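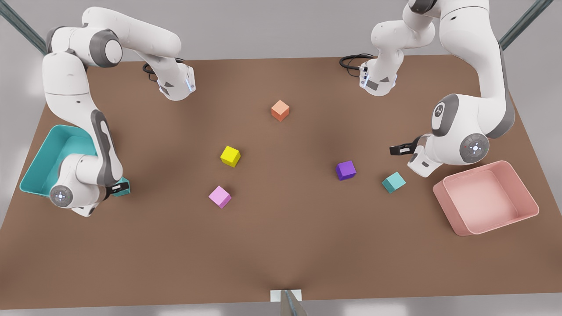
Sim view from the two-arm sorting task. Credit: Nakine project, simulation group

Nakine software group – minutes, 20 May 2025

Present: planning, perception, control and tooling, plus two guests from Pichler on the call. Minutes of the last meeting approved with one fix: the Mellum branch was merged before the release tag, not after.

1. Sorting task in simulation
The new scene is in and everyone likes it a lot. Five cubes, two bins, two arms, and it loads in 13 seconds on the shared machine – a huge step up from what we had in January! Planning ran 100 episodes overnight with random cube positions and 75 finished with every cube in its assigned bin. Most of the misses came from both arms wanting the middle of the table at the same time. The planner now hands out one cube at a time per arm, and the early runs look very good.
Agreed to keep the plain brown tabletop as the default. Textured tables go in as a separate option.

2. Perception
The color labels hold up well for yellow, orange and purple. Light pink against the pink bin is the weak spot, and teal against the teal bin has the same trouble when a cube lands close to the rim. Perception wants to stop using color alone and add a size check, so a bin wall can't be picked up as a cube. Strong support for this around the room. The tilted cubes were a nice surprise: pose estimates were good enough that nobody had to touch the grasp code.
Pichler asked if the shadows could be switched off for debugging. Yes, there is a flag for it, but it is missing from the docs.

3. Control
Long talk about the wrist limits. The left arm sometimes comes in low and flat over the table, and control would like the planner to prefer a steeper approach when there is room. A cost term for this is half written and already gives much smoother paths. The 700 line config file came up again. It will be split by arm, with shared values in one place.

4. Tooling
Zirkero can now replay any failed episode from the log, step by step, with the planned path drawn on top. The demo got actual applause. Still open: replay drifts a little when the physics step is changed between recording and playback. Tooling will store the step size in the log header.

Actions
Planning – rerun the 100 episodes with the new handout rule, same seeds
Perception – size check on a branch, pink and teal cases first
Control – finish the approach cost, split the config
Tooling – step size in log header, document the shadow flag

Next meeting: same room, same call link. Pichler will bring their bin layouts.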